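Stekano opens indoor air testing service for small commercial premises in Cemcombe

CEMCOMBE, December 10, 2024 – Stekano, a supplier of ventilation surveys and air quality monitoring, has opened a testing service for small commercial premises in Cemcombe and the surrounding district. The service covers offices, treatment rooms, shops and teaching rooms with a floor area too small to fall within the company's existing contract for larger buildings.

Each survey records carbon dioxide, fine particles, temperature and relative humidity at one-minute intervals over a period of four working days. Loggers are placed at seated head height, away from doors, radiators and supply grilles. A second logger is placed outdoors on the same side of the building as the main air intake or, where there is no mechanical supply, beside the window most often opened. Readings are stored on the logger and downloaded at the end of the survey. No connection to the customer's network is required. 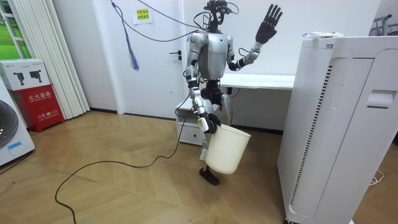 The service was tested in June at 17 premises in Cemcombe and Trurnavholm. The trial included rooms with mechanical supply and extract, rooms with extract only, and rooms relying on windows. Results from the trial were used to set the survey length and to revise the placement rules for outdoor loggers, which had given unreliable humidity readings when mounted on south-facing walls without a shield.

Customers receive a written report in three parts. The first gives the readings as daily charts, with occupied hours marked. The second estimates the outdoor air supply rate for each room from the decay of carbon dioxide after the room is vacated. The third lists faults found during the site visit, such as blocked grilles, closed trickle vents, missing door undercuts and fans wired to the wrong switch. Faults are graded by the work needed to correct them. Stekano does not carry out the corrective work and takes no commission on it.

Loggers for the service are made by Fuchs and are checked against a reference instrument before and after every survey. Where the two checks differ by more than the stated tolerance, the survey is repeated at no charge. The loggers run on internal batteries with a working life of 42 days between charges at the survey interval.
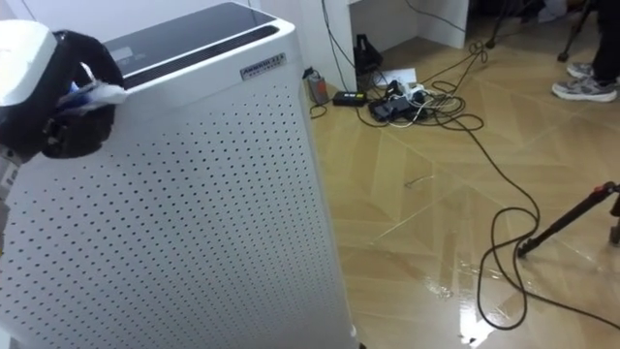
The report also covers portable air cleaners where these are in use. For each unit the surveyor records the position in the room, the fan setting, the filter type and the date of the last filter change if known. Particle readings are taken with the unit running and with it switched off. Portable cleaners fitted with particle filters do not lower carbon dioxide and do not add outdoor air, and the report treats filtration and ventilation under separate headings for this reason. Noise is measured at the nearest seat, as units are often left on a low setting when the higher ones are found too loud.

Bookings are open now for premises in Cemcombe. Surveys in Trurnavholm will follow once a second set of loggers has been delivered and checked. Customers should allow for one site visit to place the equipment and one to collect it. Rooms should be used as normal throughout, with windows, heating and fans operated in the usual way. Occupants are asked not to move or cover the loggers.

A sample report of 47 pages, with the method statement and the logger placement rules, can be obtained from the Stekano office in Cemcombe.

About Stekano

Stekano carries out ventilation surveys, airflow measurement and long-term air quality monitoring in non-domestic buildings. The company is based in Cemcombe.

Notes to editors

1. Fine particles are reported as PM2.5, in micrograms per cubic metre.
2. Supply rates are given in litres per second per person, using the normal number of occupants stated by the customer.
3. The service does not include testing for asbestos, radon, mould species or gas leaks.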